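Plikeo Kitchen: a small pile of simulated chores

README, last touched 9 Sep 2022

Hi! If you landed on this page you probably followed the link from the Trekeck forum, or you searched for "robot microwave" at some unreasonable hour like I do. Plikeo Kitchen is a set of simulated episodes where a single robot arm tries to do boring kitchen jobs: opening things, closing things, taking a bowl out, putting a bowl in, pulling a drawer far enough that a person could get a spoon from it. I started it in January because I was tired of arguing with my brother-in-law over whether a machine could do the kitchen yet, and I wanted something better than my gut to argue with.

Short version of where I've landed: no, but closer than he thinks, and the hard parts were in different places than I'd guessed.

What you get

1,633 episodes, of which 1,373 are marked success. Please don't read that as "the robot is good at this." Most of the episodes were driven by a person with a controller (mostly me, and a good chunk by Rasa Siliņa, who is much better at it than I am), so the success mark tells you how often a human could get through the job using this arm and this gripper. It's a ceiling, more or less. The failed ones are included on purpose. Some of them are my favorites.

There are 25 kitchen layouts. They all come from the Gatchalian cabinet pack, with the handles, finishes, and floor textures shuffled. Every layout has at least one appliance with a door. Each episode comes with:

- the rendered video
- joint positions and gripper opening for every step
- a one-line instruction in plain English ("open the microwave," "shut the top drawer")
- a success mark, set by a script and then checked by a person
- a free-text note, often blank, sometimes grumpy

The jobs

Drawers are the easy end. A bar pull is a nice thing for a parallel gripper: close on it, back up, done. If all of housekeeping were drawers I'd be out shopping for a robot already.

Cabinet doors are a step up, because the hand has to travel in an arc and the wrist has to turn along with it. People do this without thinking. The arm runs into its own joint limits around halfway, and you have to let go and hook the edge of the door to finish the swing. I have watched this go wrong so many times!

Appliance doors are where it gets interesting. They're heavier in the simulator (I set the hinge friction fairly high), they sit higher up, and the handle is often in a spot where the arm would love to have its elbow. You also get glass, and glass is a pain for anything that relies on a camera to work out where a surface is.

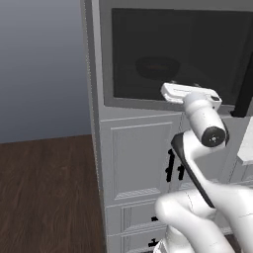
Gripper at the lower edge of the dark glass door, with the handle farther to the right. There's a dark, round, bowl-shaped thing faintly visible inside.

I like that view because it shows how little room there is to play with. The panel is smooth and the only decent thing to grab is off to one side. A person standing in front of it would reach for the handle and never consider anything else. A trained policy doesn't know that a handle is for pulling unless the data makes it really, really obvious, and mine apparently doesn't always. In testing I've had policies push politely on the glass until time ran out.

So can it do chores?

I trained 2 baseline policies on the set and ran both on layouts they hadn't seen. I'm not putting a score table in the README, as I changed the friction settings between runs and the comparison wouldn't be fair. (It's on my list.) In words: drawers were fine, cabinet doors were hit or miss, and appliance doors were mostly miss. Anything with two stages, like open the door and then get the bowl, fell apart at the handoff between the stages. The arm would get the door open and then sort of hover.

Would I let it near a real kitchen? Not mine. I'd trust it to open a drawer while I stood there. The fellows at Flineck, who let me use their render machine over the summer, think a supervised version could be useful fairly soon for people who have trouble reaching high cabinets. I hope they're right, and I'd love for someone to prove me too gloomy.

Things that are wrong with it

Nothing in these kitchens is ever dirty. No grease on a handle, no crumbs in a hinge, no dish towel hanging in the way. The lighting is flat and kind. The liquids are missing altogether, so every bowl is light and nothing spills. If your policy works here, please assume it'll do worse at your house.

The door contact is a bit springy. You may see a gripper finger sink slightly into a surface in a handful of clips. I've fixed the worst ones and left the rest.

Instructions are in English only, and they sound like me. Rasa wrote some alternate wordings, which are in a separate text file next to the main one. They're less bossy.

Using it

Free for research and tinkering. If you publish something, mention Plikeo Kitchen by name and drop me a line, I really do want to see it. If you find an episode marked success where the door is clearly still shut, send me the episode number and I'll correct it in the next release. Dishwasher racks are next, if I can get the wheels to stop jittering.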